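# 把手借给机器

*一个八月，我学会了怎样慢慢地放下一把勺子*

第一次让机械臂替我拿勺子，我把勺子插进了糖罐的外壁。

准确地说，是顶在外壁上，往前推，糖罐就跟着往前走，一直走到桌沿，被坐在旁边的安农齐亚塔·隆戈（Annunziata Longo）一把按住。她按得很熟练，眼睛都没离开手里的茶杯。“再来一次，”她说，“手腕松一点，你现在像在掐一个人的脖子。”

我手里握着的是一对操纵臂，尺寸大概和小号台灯差不多，关节的排列跟桌子对面那两条大臂一样。我抬肘，它抬肘；我转腕，它转腕；我捏紧手指，对面的夹爪也合上。延迟小得几乎察觉不到，可就是那么一丁点儿，足够让一个平时喝咖啡从来不洒的人变得笨手笨脚。更要命的是没有手感！我碰到糖罐的时候，手里什么也没传回来，全凭眼睛看，等眼睛看明白了，糖罐已经在散步了。

第十来次的时候，勺子进去了，舀起来了，在杯子上方抖了一抖，糖落进去大半。我高兴得差点站起来。隆戈说，很好，刚才那一遍可以留着。

“留着”的意思是：它会变成教材。

## 沃尔索普的一层楼

德罗托塞尔（Drotosel）在沃尔索普（Wollthorpe）旧纺织区的一栋楼里租了一层。我是坐早班火车来的，一路上准备了许多关于未来的大问题，结果到了以后，前两个小时都在看人叠毛巾。

叠毛巾的人叫杰玛·真蒂莱（Gemma Gentile）。她以前在酒店布草间干过很多年，叠起来几乎没有多余的动作，两手一抖，一对折，边角自己就找到了自己的位置。问题是她太快了，快到学的那一方跟不上。于是她得学着用一种她管它叫“教小孩的速度”来叠，每个动作之间留一点空，但又不能真的停下来，因为停顿也会被学走。早先有一批数据就是这么坏的：演示的人每次抓起毛巾以后都习惯性地等半秒，看看抓稳没有，训练出来的机器也就每次抓起毛巾都发半秒呆，有时候发着发着就不动了，举着一条毛巾，像忘了自己进屋要拿什么。

我很喜欢这个细节。我们一直以为教机器就是教它动作的形状，可它连人的犹豫都照单全收。

项目的负责人是卡尔梅拉·桑纳（Carmela Sanna），说话很快，走路更快，白板笔别在头发里。她给我画了一张图，左边写着“告诉它”，右边写着“做给它看”，中间一条长线。她说过去的工业机器人都在左边那一头：点位、速度、等待信号，一行一行写清楚。焊车门可以这样写，门每次都在同一个地方。毛巾就写不出来了，毛巾每次落下来都是一个新形状。

“你试试看用文字写清楚怎么拿起一条毛巾，”她把笔递给我，“写给一个从来没见过毛巾的人。”

我写了四行，写到“捏住一个角”的时候卡住了。哪个角？角在哪里？如果角被压在下面呢？

她把我的四行字留在白板上，到我走的那天还在。

## 拉着它的手

做给机器看，大体有几种做法，德罗托塞尔三种都在用，各有各的拥护者，午饭的时候会为此争起来。

最老的一种是直接拉着机器的胳膊走。喷漆的老师傅几十年前就这么干过：抓住机械臂的末端，带着它沿着工件的表面走一遍，机器把轨迹记下来，之后照着重放。今天的机械臂比那时轻巧，里头有力矩传感器，能感觉到你在往哪边推，会主动顺着你，拉起来有一种奇怪的温顺，像牵一匹脾气很好的马。

我在帕伦博（Palumbo）看到了这种办法最漂亮的一次运用。帕伦博是城外一家做杏仁饼干的厂，家族生意，车间里香得让人走不动路。他们的裱花线上有一条叫“哈斯塔德”（Hastard）的机械臂，负责在饼干上挤一圈奶油花边。教它的是尼韦丝·蒙蒂（Nives Monti），裱花台的老手。她一手扶着机械臂的腕部，一手虚托着裱花嘴，带它绕一圈，收尾的时候往上轻轻一提。

就是那一提！没有那一提，奶油会拖一条尾巴。工程师先前写过好几版程序，花边很圆，尾巴也很长。尼韦丝扶着它走了几遍，尾巴没了。她自己倒没觉得有什么了不起，只是跟我说，提的时候要先松手劲再抬，顺序反了就难看。我问她这是谁教的，她想了想，说是她母亲，也是这样抓着她的手教的。

她的女儿伊拉里娅·蒙蒂（Ilaria Monti）在德罗托塞尔上班，母女俩在同一个项目的两头。伊拉里娅做的是数据那一边，清洗、切分、对齐时间戳。她说小时候最烦母亲抓着她的手裱花，因为母亲的手总是热的，奶油一会儿就软了。

拉手教学的好处一目了然：你感觉得到阻力，机器走的每一步都是它自己的身体能走到的，不会出现人能做、机器做不到的姿势。麻烦也很明显。人得站在机器旁边，手挡着，身子也挡着，镜头里一半是人。两条胳膊的活儿就更别扭了，一个人要同时拉住两条机械臂的腕子，还要让它们配合着拧开一个瓶盖，那样子真像在和章鱼跳舞。我试了，章鱼带的我。

## 隔着一张桌子

第二种就是我出丑的那种，遥操作。人在这头动，机器在那头跟着动。

遥操作的形式多得很。有人戴头显，手里拿两个手柄；有人用带力反馈的装置，碰到东西的时候手上会顶一下；隆戈最喜欢的还是那对和大臂同构的小操纵臂，她说用久了会忘记它的存在，像骑自行车，骑着骑着就不想脚了。

她确实不想脚了。我看她隔着桌子把一根橡皮筋套到一卷纸上：左边的夹爪撑开皮筋，右边的夹爪把纸卷递进去，左边放开。整个过程里她的眼睛一直看着纸卷的那一头，手里的动作小得几乎看不出来。我问她练了多久，她说头一个月每天回家做梦都在夹东西，夹什么都差一厘米。

隆戈教新手有一套自己的顺序，我抄在本子上了，顺手抄给读者：

- 先空手玩十分钟，什么都别夹，让手腕知道它的边界在哪里。
- 然后推一块海绵，推到桌子那边，再推回来。
- 再夹海绵。
- 海绵夹顺了，换成积木。积木夹顺了，换成勺子。
- 杯子最后，杯子里有水的更最后。

海绵这一步看着像浪费时间，我跳过去了，所以才有了糖罐的事。

遥操作录下来的东西干净：画面里只有机器，没有人；机器每个关节每一刻的角度都清清楚楚，训练时拿来就能用。它慢，这一点没法回避。同样一件事，空手做三五秒，遥操作要做上好一会儿，而且累，累在注意力上。隆戈的规矩是做一阵就起来走一圈，去窗边看看河。她说手先于人知道累了，手一累，夹爪合上之前会多抖一下，机器将来也就多抖那一下。

还有一点我原先没想到：遥操作得有机器人在场。一条机械臂占一张桌子，坏了得修，挪一次要重新标定。想换到厨房去录？那得先把机器搬进厨房。想录十个不同的厨房？桑纳听到这个问题就笑，说这就是她开始睡不着觉的那一年。

## 只带走夹爪

解决办法听起来像偷懒：不带机器人了，只带它的手。

做法是把机器人末端的那只夹爪单独拿出来，装上手柄，人直接握着去干活。手指形状跟机器人身上的一致，开合的方式也一致，区别只在于后面连着的是人的胳膊。夹爪上有一台广角小相机，一路看着手指前面发生的事，等将来装到机械臂上，相机还在同样的位置，看到的东西也就差不多。对学习的一方来说，这差不多就是它自己的记忆。

我第一次拿起来的时候吓了一跳：太容易了！遥操作里要屏住呼吸才能完成的抓取，握着它几乎随手就成。东西有多重，桌面有多硬，指尖有没有打滑，全从手柄传到手心里。我在十分钟之内把桌上能夹的都夹了一遍，又放了回去，还把隆戈的茶包从杯子里捞了出来（她没要求我这么做）。

但系统还得知道一件事：夹爪在空间里究竟处在什么位置，朝哪个方向。机械臂自己的关节里有编码器，算一算就有答案；人的胳膊里没有。常见的做法有好几种，可以靠夹爪上的相机和惯性传感器自己推算，也可以在夹爪上装一个印着黑白方格图案的小立方体，让别处的相机去认。每一面图案都不一样，相机认出是哪一面、歪成了什么样，就能倒推出整只夹爪的位置和姿态。立方体做成这个样子，图的是手腕怎么转都至少有一面朝外。

伊拉里娅对这些小方块又爱又恨。她给我放过一段录坏了的数据，把轨迹画成一条蓝线，蓝线本来走得好好的，突然跳到了天花板上，又跳回来。“他的袖子，”她说。袖子垂下来盖住了方块，定位就丢了，机器要是照着学，会以为递盘子之前应该先去摸一下灯。

从那以后，录制的桌子旁边多了一张手写的纸条：卷袖子。

## 什么叫一遍好的演示

我原来以为，好的演示就是做成了的演示。伊拉里娅花了整整一个下午来纠正我。

她当时手里有一批摆盘任务的数据：把小物件一件一件夹起来，放到圆盘里，两只手都要用上。总共录了232遍，她看完以后留下131遍。我问其余的是不是都失败了，她说失败的很少，绝大部分东西都好端端地放进了盘子。

那为什么不要？

她一段一段放给我看。有一段，录的人夹起东西以后在半空里换了个主意，本来要往盘子左边放，晃了一下改去右边。有一段，人用手腕把盘子悄悄顶正了，夹爪的相机没看见，机器将来更不会知道盘子为什么自己会动。还有一段从头到尾都顺，只是录的人在动手之前先歪过头看了一眼盘子后面的东西，他用眼睛拿到了夹爪看不见的信息。

“机器只有他手上的眼睛，”伊拉里娅说，“他作弊了，他自己不知道。”

这一下把我说住了。我们做任何一件小事，都在不停地这样作弊。伸手去拿杯子之前，脖子已经转过去了；脚底下已经知道桌子有点晃；旁边有人经过，肩膀自己就让开了。所有这些都不在手上。要做一遍好的演示，得学会只用手上看得见的东西去做决定，或者至少让手先把该看的看一看：伸过去之前，让夹爪朝着目标停一眼（不是发呆的那种停，真蒂莱在隔壁桌补充道），从稍高的地方下去，别从侧面偷袭。

她们还讲究变化。东西放得太整齐，机器就只会应付整齐的桌子。所以每录几遍，就要有人来把桌上的东西重新撒一撒，盘子挪一挪，朝向转一转。真蒂莱是撒东西的高手，她撒出来的桌面有一种真实的乱，像吃完饭刚站起来那一会儿。桑纳撒的就不行，桑纳是工程师，不知不觉就会撒出一个网格。

变化也有变化的限度。伊拉里娅不赞成把什么难的都塞进去。她的说法是，先教会它吃饭，再教它在火车上吃饭。一件新任务，她们一般先录100遍，训练一版看看它在哪里犯糊涂，再针对犯糊涂的地方补录，补到300遍左右停下来想一想：要是还不行，多半就不是遍数的问题了，要么相机看不见关键的地方，要么演示的人们各做各的。

各做各的，这个问题出乎意料地有意思。比如把纸卷竖起来，隆戈习惯先夹一头往上撬，真蒂莱习惯从中间夹住再转腕。两种都对。机器学了两种，有一回走到半路，好像是在两位老师中间取了个平均，夹在四分之一的位置，把纸卷弹了出去。后来的训练方法已经能应付这种岔路，可以让它先选定一条再走到底，但在弄明白之前，那个纸卷飞了很多次，有一次飞进了打印机。

为了统一手法，她们开过一次很长的会，专门讨论该从哪头拿纸卷。我看了会议记录，写得非常认真，还配了图，最后一行是：“隆戈保留意见。”

## 轮到它自己来

训练是夜里跑的。早上我到的时候，桑纳已经在了，头发里别着两支笔，是个要紧的日子。

夹爪被装到了机械臂上，还是那种夹爪，后面换成了两条安安静静的灰胳膊。真蒂莱走过去撒了一桌东西。桑纳按了开始，然后退后一步，手一直放在急停按钮旁边。

头几秒什么也没发生。接着左臂动了，往前伸，伸到一块积木上方，停了那么一眼。就一眼！我几乎叫出来，那分明是真蒂莱的停法，脖子不动，手先看。然后夹爪斜斜地下去，合上，抬起来，越过盘沿，放下。放下的时候先松开一点点，再往上提。

我转头去看伊拉里娅。她也看见了。那一提是她的，她录的那些遍里，放东西总是先松手劲再抬，她自己从来没注意过。

她拿手机拍了一段发给她母亲。帕伦博那边正是忙的时候，过了很久才回过来，回的是一个奶油花的表情，后面跟着一句：抬得还是早了。

后面的几轮不全都这么好看。有一轮，右臂夹着一个瓶盖走到盘子边，忽然觉得盘子不在那儿，在空中画起了小圈；有一轮两条胳膊同时看上了同一块积木，彼此谦让了好一会儿。隆戈把每一次糊涂都记在本子上，时间、物件、哪只手，字很小。这些糊涂就是下午的课表。画小圈的那一次，她们后来查出来是盘子反光，那个角落正对着灯，演示里恰好没有哪一遍把盘子放到过那里。于是大家又坐回桌边，把盘子放到反光的角落，拿起夹爪，重新做给它看。

我问桑纳，这样一遍一遍补下去，有没有尽头。她说她不太这么想这件事。她说补录最大的用处，是逼着人去看自己到底是怎么干活的。她当了这么多年工程师，从来没认真想过自己放下杯子的时候，小指会先碰到桌子，给杯子探路。现在她每次放杯子都看见那根小指。

“烦死了，”她说，一边放下杯子。

## 关于手艺的一点闲话

写到这里，应该有读者想问饭碗的事。我在帕伦博的食堂里也问了，问得比较直。

尼韦丝·蒙蒂的回答是她腰不好。裱花台的高度是给机器线定的，弯一天下来，晚上坐都坐不直。挤花边这件事她不介意让出去，她介意的是节日蛋糕，那个谁也别想碰，尤其是机器，它连蛋糕今天高兴不高兴都看不出来（这是她的原话，我问了两遍，确认是在说蛋糕）。同桌一个年轻些的女工没有那么放松，她说教会了它，下一季的排班表上会不会少一行，没有人给过她准话。我也没有准话可以给她。厂里目前的做法是，演示按工时另付，录的遍数写进合同，这一条是裱花台的几个人一起去谈下来的，谈了一个春天。

德罗托塞尔那边也在想这件事。真蒂莱的名字写在毛巾那批数据的说明文档里，是她自己要求的，放在第一行。她说叠法是她的，有人拿去用，总得知道是跟谁学的。我觉得这个要求再合理不过，说明文档本来就该有个像样的署名，跟菜谱、跟曲谱一样。

还有一件小事。真蒂莱告诉我，她在酒店的时候，从来没有人认真看过她叠毛巾。客人看到的是叠好的，主管看的是数量。现在有一屋子人，把她的手放慢了一格一格地看，争论她的拇指为什么在那个时候换到里面去。她说头几天很不自在，后来有点喜欢。

## 下午的桌子

最后一天下午，我没有什么可采访的了，就赖在录制区看。一遍做完，东西放回去，再来一遍。说实在的，这活儿看久了会上瘾，跟看人揉面差不多，每一遍都一样，每一遍又都差那么一点。屋里很少有人说话，偶尔听见夹爪合上时轻轻的一声，或者椅子轮子滚过地板。

握着两只夹爪的人会渐渐进入一种特别的姿势：肩膀沉下去，前臂放平，头微微低着，好像整个人都往手腕上靠。隆戈说她隔着半层楼就能看出谁进去了，谁还在想晚饭。进去了的人，呼吸会跟着夹爪的开合走。

我趁空又试了几遍。现在我会卷袖子了，会从高一点的地方下去，会先看那一眼。做到第几遍我没数，放下的时候手指松得太快，东西在盘子里弹了一下。隆戈在旁边咳了一声。我重新夹起来，慢一点，再慢一点，松，提。
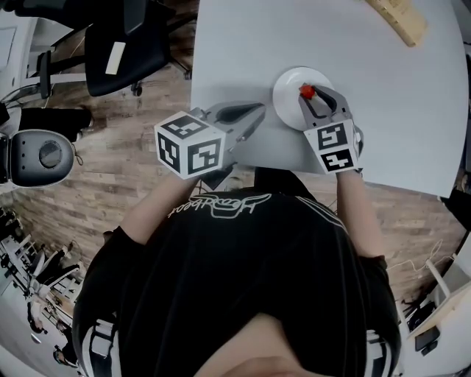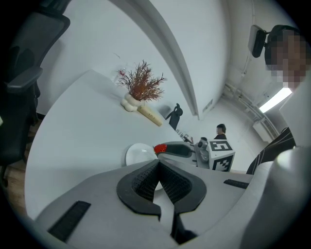 *手持夹爪、圆盘和白色的桌面。上图：一只夹爪夹着一小块红色的东西，停在盘子上方；下图：从夹爪上的相机看出去，桌上横放着另一只夹爪。*

那天傍晚收工以后，真蒂莱教了我叠毛巾，空手，不录。她站在我背后，两只手从外面包住我的手，抖一下，对折，再对折。我说太快了，没看清。她说那就别看。

回程的火车上我跟邻座要了一条餐巾试着叠，叠到第三折，角跑了。我打算下个月再去一趟沃尔索普，伊拉里娅说那时候她们要开始录带水的杯子，需要有人帮忙擦桌子，我已经报了名。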